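Rollska

Rollska is a Thai instrumental rock band formed in Chiang Mai by guitarist Somkiat Jitpraphai and drummer Nantana Yensuk. The group's music combines surf guitar, slow organ parts and the rhythms of northern Thai dance bands.

History

Jitpraphai and Yensuk met while playing in a hotel covers band. They began writing their own material after midnight in a rented rehearsal room, and were joined by bassist Manee Chuensuk and organist Lamduan Petchrat. Their first release, the cassette Holley, was limited to 108 copies and sold at shows.
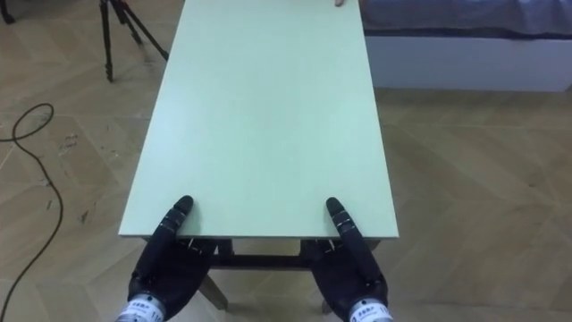 Long table with a pale green top.

The band's debut album, Negash, was recorded in nine days and released in May on the Zallix label. The first pressing of 2,000 records sold out within a year. Chuensuk left before the tour that followed – she had taken a teaching job – and was replaced by Wanpen Chaiyaporn, who has played bass with the group ever since.

Musical style

Most Rollska pieces are built on a single bass figure, with the guitar and organ trading the melody. Petchrat plays a small transistor organ through a guitar amplifier. Early songs rarely ran past three minutes, but the title track of Negash lasts eleven and was recorded in one take.
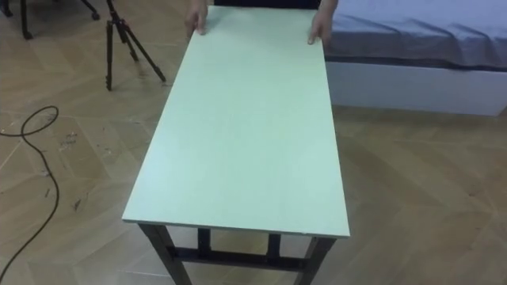 Concerts usually run 80 minutes without a break between songs. The band's largest headlining show, held at a sports hall in Lampang, drew a paid audience of 2,014. A recording of the second half was later issued as a live EP.

Discography

Holley (cassette)
Negash (album, Zallix)
Live in Lampang (EP, Zallix)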